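The Fashion Shoot Has Forgotten the Clothes
By Selma Golob

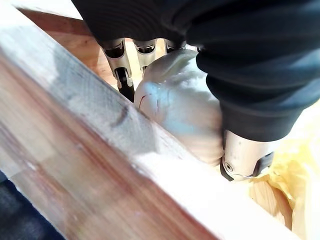

Navy ribbing and pale grey-white, with one thin line of dark red.

I still buy magazines. I buy them at the newsagent near the station, where Ultan Mulcahy keeps the fashion titles on the second shelf between the quilting and the caravans, and I read them the way my mother read hers, which is to say slowly, with a cup of tea, back to front. I've done this since I was old enough to have pocket money, and I'm not about to give it up now. So please take what follows as the grumbling of somebody who loves the thing she is grumbling about.

My complaint is that I can no longer see the clothes.

Last October I sat down with the new issue of Plarnside, a magazine I've had a soft spot for since its early stapled days, and opened it at the main fashion story. Sixteen pages, shot on a headland somewhere very windy and very beautiful. There was a tremendous amount of sky. There was a girl with a wonderful face lying on her back in long grass, and there was the same girl running away from the camera at what must have been five in the morning, and there was her ear. It was a lovely ear! The credit at the foot of the page told me that she was wearing a coat by Ketilsson in boiled wool, and I turned the magazine sideways and held it under the kitchen light and I could not for the life of me find a coat. There was a dark patch that might have been a coat. It might equally have been a rock.

I happen to know something about that coat, because a few weeks later I tried one on. It has a collar cut in one piece with the front, so that it rolls up off the shoulder with no seam to interrupt it, and the pockets are set into the side seam so neatly that you find them by accident. Somebody worked very hard on that collar. Somebody probably made it up in calico half a dozen times and hated it each time until the last. And then it went off to a headland and was photographed as a rock.

Now, I know what the answer to this is, as I've had it put to me by people far more stylish than I am. Conall Tully, who styled shoots for years before he started teaching, told me over a long lunch that a fashion story was never meant to be a catalogue. It sells a mood, he said, and if you want to see the pockets you can look on the shop's website, where there will be nine photographs of the pockets. He's a generous man and he paid for the lunch, so I didn't argue as hard as I might have. But I've been arguing with him in my head ever since, mostly while hanging out the washing.

For one thing, the nine photographs on the website are no good either. They're flat and evenly lit, and they're pinned at the back with bulldog clips so that everything appears to fit. You can learn the colour from them, more or less, and how many buttons there are. You can't learn how a sleeve behaves when the person inside it reaches for something. That was always the job of the fashion photograph, and in its best years it did the job so well that you hardly noticed you were being told how a garment was made. You thought you were looking at glamour. You were, but you were looking at a bias-cut skirt as well, and you came away understanding why it hung the way it did.

I learnt to sew from magazines, or at least I learnt what to want from sewing. When I was fifteen I copied a blouse out of a photograph with a pencil and a sheet of butcher's paper, and I could do it because the picture let me. I could see where the gathers began. I could see that the cuff was deep and had three little covered buttons on it, and that the fabric had enough body to stand away from the arm. The blouse I made was dreadful, I should say, with one armhole a good deal bigger than the other. I wore it to a cousin's engagement party all the same and felt like a film star until I had to lift my arm to wave.

I'd defy any fifteen-year-old to copy anything out of that headland story, except possibly the grass.

Hongmei Jiang and I have been round and round on this. She cuts patterns for a living and has a much better temper than I do, and she thinks the trouble began when the pictures got small. A photograph that will be looked at on a phone has to work in the time it takes to move your thumb, and a face will always beat a dart seam at that. So the face gets bigger and the light gets more dramatic and the frock slides down out of the bottom of the picture. I think she's right, and I think it's a pity that the printed page has followed along behind, because the printed page is the one place left where there's room. You have a double spread. You have good heavy stock. You have a reader who has handed over real money and put the kettle on. Show her the back of the jacket!

It's the back I miss most. Half of good tailoring happens behind you, where you'll never see it yourself, and there was once a kind of fashion picture where the model simply turned around — no running, no grass — and looked over her shoulder. I have a shoebox of those, torn out over the years. I'd trade every one of the moody seascapes published in the last decade for another 60 like them.

There's a question of fairness in it too, and I'd like to be careful about how I say this. A photographer's name goes on the opening page in letters as tall as my thumb. The model is named, quite properly, and so is whoever did the hair, and these days the person who did the nails. The garment gets one line in tiny type with a price beside it, and the people who worked out how to make it get no mention at all. I don't think the pattern cutter needs to be on the cover. But if the picture at least showed what she'd done, that would be a sort of credit in itself, and the only sort most of them are ever going to get.

I put some of this to Bernadette Keane, who edits a small annual called Hollow out of two rooms above a bakery, and who has gone further than anybody I know in the other direction. Her last issue had a story called Sleeves. That was all it was. Page after page of sleeves, raglan and dolman and puffed and pleated, with arms in them, doing things. An elbow on a table. A cuff pushed up to wash a cup. I believe I spent more time with those pages than with everything else I read that year put together. I noticed how a heavy knit folds into thick rings at the wrist when it's too long, and how the light sits on top of each ring, and I went straight to my own cupboard to see if my old fisherman's jumper did it too. (It does, on the left arm. The right has been darned.)

Bernadette printed 998 copies of that issue, a number she tells me was the printer's doing and not hers, and she had sold the lot by Christmas. She'd be the first to say that this doesn't make a business model. There was no perfume advertisement on the back cover, and I gather it's the perfume advertisements that pay for the headlands. I don't pretend to understand the accounts of a big magazine and I'm sure there are excellent reasons for all of it.

Even so, I wonder whether the advertisers have thought it through. A dress in the new Rilwood collection was shown on a model standing in a rock pool, shot from so far away that she was the size of a matchstick. I looked it up and it cost more than my first car. If I'm to be talked into a dress like that — and I'm quite talkable, ask my husband — I need to be let near it. I want to see the hem. I want to see whether the lining has been given a pleat so it doesn't drag. I've spent foolish money on clothes in my life, and every time it was some detail that undid me, a bound buttonhole or a bit of piping, and never once a rock pool.

I should own up to some unfairness of my own. There are still photographers who love cloth, and you can tell in an instant, because the fabric in their pictures has weight. And there have always been silly pictures. I turned up an old issue from my mother's pile not long ago, hoping to use it as evidence, and found a model in an evening gown sitting on a camel with most of the gown bunched underneath her. So the golden age had its bad days. But you turned the page and there she was again, off the camel and standing up, and you could count the tucks.

That's really all I'm asking for. Have the headland, by all means, and have the ear. Sixteen pages is plenty of space for both. Then give me two at the end, somebody standing in decent light with her coat buttoned, and let her turn around. I've written to Plarnside to suggest it, and I kept the letter to 200 words, a discipline my readers here will appreciate more than most. They sent back a very nice card. It had a photograph of the sea on it.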